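News > Press Releases > 2021

Products Where to Buy Newsroom Contact

Drerura Adds Fruit and Pantry Baskets to Its Stoica Line

NUKORGATE, November 22, 2021 - Drerura, a maker and seller of household storage goods, today added a group of rectangular wicker baskets to its Stoica kitchen line. The baskets are meant for fruit, bread and dry goods kept on a counter, a table or an open shelf. They are on sale now at the Drerura store in Nukorgate and through the company's website.

Stoica baskets have a rolled rim and sides that flare a little toward the top. The new group comes in two sizes. The smaller one holds fruit for a household of two or three. The larger one takes a full week of fruit, or two loaves of bread laid end to end. Both are sold in a natural orange-brown color with no stain added, and both come without a liner. A washable cotton liner can be bought separately in either size.

Drerura planned the group after a survey of its customers in October. The company received 3,063 replies. Of those, 2,915 came from people who said they keep fresh fruit out in the kitchen. Asked what they would change about the bowl or basket they use now, most of them wrote about shape. Round bowls take up too much room against a wall, they said, and fruit at the bottom gets forgotten. A long, shallow basket fits along the back of a counter and keeps more of the fruit in one layer.
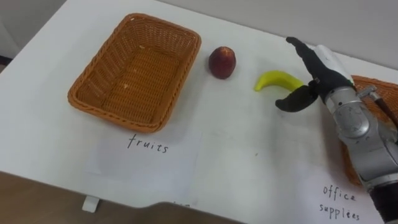 Wicker baskets on a white tabletop, with a red fruit and a yellow banana.

Paper tags for sorting are offered as an add-on to the line. They can be written on in pencil or pen and tied to the rim or set in front of the basket. In the survey, 142 customers asked for a simple way to mark what goes where, mainly in shared kitchens and in homes with small children. The tags are sold in packs and are blank on both sides.

The baskets should be kept dry. Crumbs and dust can be shaken out or brushed off with a soft brush, and the weave can be wiped with a damp cloth and left to air. They should not be soaked or put in a dishwasher. Drerura advises letting washed fruit dry before it goes in, and keeping bananas apart from apples and other fruit if slower ripening is wanted. Customers who do this often buy two baskets and set them side by side.

The first run is 1,000 baskets, split evenly between the two sizes. A second run is planned if the first sells through. Stores that carry Drerura goods can order from the first run through Giseo, the company's distributor, which will ship mixed cartons of both sizes. Liners and tags are packed separately and have no minimum order.

About Drerura

Drerura makes and sells baskets, bins, shelf trays and other storage goods for kitchens, pantries and laundry rooms. The Stoica line covers woven goods for the kitchen. The company is based in Nukorgate.

Store and press inquiries: Drerura Newsroom, Nukorgate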